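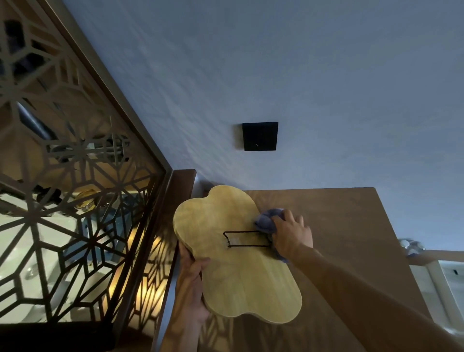

The claim in the draft was that the Vedlow policy could wipe. Sabina Dewan had read the sentence four times and still could not find the verb she wanted to object to. It was a fine sentence. "The policy learns to wipe household objects from head-camera demonstrations alone." She put the draft down on the radiator cover and went to find Kovix.

Kovix was the arm. It had come with a longer name and a serial number, and the lab had kept the part that fit on a strip of tape.

"Two hundred demos," Saha said. He was eating crackers over the keyboard. "Thirty test runs. It finished 26 of them."

"Finished what?"

"The wipe."

"How do you know it was finished?"

He turned the laptop to her. There was a plot. The cloth went out along the board and came back, and a green area filled in behind it until it covered the shape. When the green reached a certain level the run was scored as a success.

"That's where the cloth went," she said.

"That's what wiping is."

She had grown up over a furniture shop and had been paid by the drawer, so she let that one sit for a moment. Her father used to run the back of his wrist over a tabletop after she was done. He never looked at it first. If his wrist dragged, she did the whole thing again, and she had hated him for it right through August.

"Where's the pressure?" she asked.

"There isn't any. We don't have force in the demonstrations. It's video and hand pose." He said it the way people say the kitchen is closed. "The board's Zilimwood, it's the same board every time. You don't need much."

"The same board."

"Same shape. Thirteen copies."

"Were any of them dirty?"

Saha ate a cracker. Across the room Kovix was parked with its elbow up.

"Dirty is hard to control," he said finally. "You'd have to dirty them the same way each time. Reviewers would ask what kind of dirt."

"I'm a reviewer. I'm asking if there was any."

"You're internal."

She got a pencil from the cup, the soft kind, and went over to the bench and took the board on top of the pile. She scribbled on it near one end, a patch the size of a coin. Then she clamped it in and stood back behind the yellow line.

"That's out of distribution," Saha said.

"It's a pencil."

He ran it. The arm came down nicely, she would give it that. It had picked up somebody's habit of hesitating just before the cloth touched, and it went round the lobes of the edge with a little turn at each one that was almost tender. On the laptop the green spread and closed. A chime went off – someone had thought a chime would be good for the demo day.

Sabina unclamped the board. The patch of pencil was still there, all of it, with one clean fold of the cloth lying across it.

"That's a success," Saha said, reading off the screen. Then he looked up. "I mean, that's what it'll log."

"Then log it."

"It'd make 27."

"Out of 31. Put the board in the paper too."

He did not answer. He was scrolling through the demonstrations, one after another, hands and cloth, hands and cloth, the same pale shape tilting toward the camera. She watched over his shoulder. The people in them were good. One of them kept shifting her grip to get a better lean on it, and you could see the effort in the forearm, and none of that was in any column of the file.

"We could buy a force sensor," he said.

"When's the deadline?"

"Midnight."

She picked up the draft again, crossed out "wipe" and wrote "move a cloth over" above it in the same soft pencil. It made the title run onto a third line. Saha asked if she could at least keep "learns," and she said she would think about it, and went to wash her hands.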